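From: Radwa Saber
To: shopfloor-automation list
Date: 19 Jan 2020
Subject: Re: can a machine do the boring bench work yet?

Younes El Sherbiny wrote:
> We strip old desktop boards at Brerkby, 244 in a normal month.
> My manager saw a video and now he asks why we still pay people
> for it. Is there any arm which can take out a processor and a
> memory module without breaking the board? I don't need it fast.

Hello Younes,

I will answer in two parts, the socket and then the rest of the board. I have worked with this kind of job at Navero for two years, so please take it as the opinion of one shop only.

1. The processor

The socket is the hard part. When the retention frame is open, there is little space between its metal sides, and the fingers of most grippers are thick compared with it. Going straight down is possible. Going down at a small angle is where you scratch something. We damaged three sockets in the first week, all by pushing a little too much, and a person would have felt it at once.

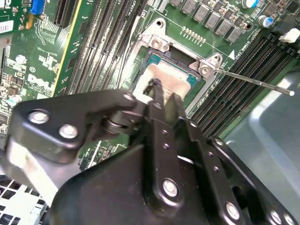

2. Memory, wires and the rest

Memory modules are easier for the grip but not for the clips. A person opens the clips with the thumbs and doesn't think about it. With one arm you must do one clip, then the other, and sometimes the first one closes again. Loose wires are worse, because they are never in the same place on two machines.

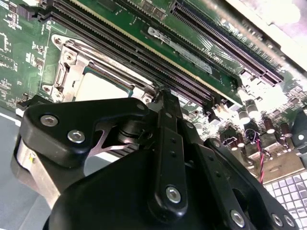 For this reason I would not promise your manager a full replacement. What I would promise is a helper for one step, with a person who prepares the board and opens the lever. In our last long test we made 500 attempts on the processor step and 1,343 on the memory step. The first was good enough to continue. The second we stopped.

About home chores, which somebody asked in the other thread: I think it is the same question. Folding a towel on a clean table, maybe. Emptying a kitchen drawer of mixed things, I don't expect it soon.

Younes, can you tell me if your boards are all one model, or mixed? If mixed, how many models? It changes my answer very much.

Best regards,
Radwa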